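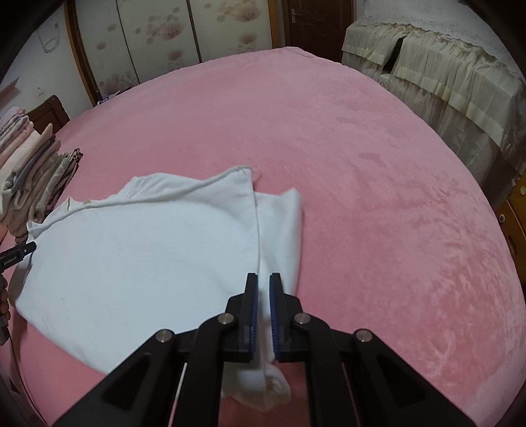 4.2 Where the folding gets done

I went into the Terkport homes expecting folding to happen at a table, and I was wrong nearly every time. People fold on the bed. Lutfa Mollah and I kept a diary of six households through March, and the bed won in all but one (they used the couch, with the telly on). In Figure 6 the finished pile sits up by the headboard, pinks and creams and greys with a floral piece at the front, and a white top is spread on the plush blanket with one side folded over.

I'm fond of that arrangement - the pile at the top end, the working space in the middle - and I'd love to know how common it is outside our little group. Plush covers came up a lot in our chats too. One woman told me cotton "grabs" on hers, so she smooths each sleeve twice.

Figure 6. Folding on the bed, with the finished pile near the headboard.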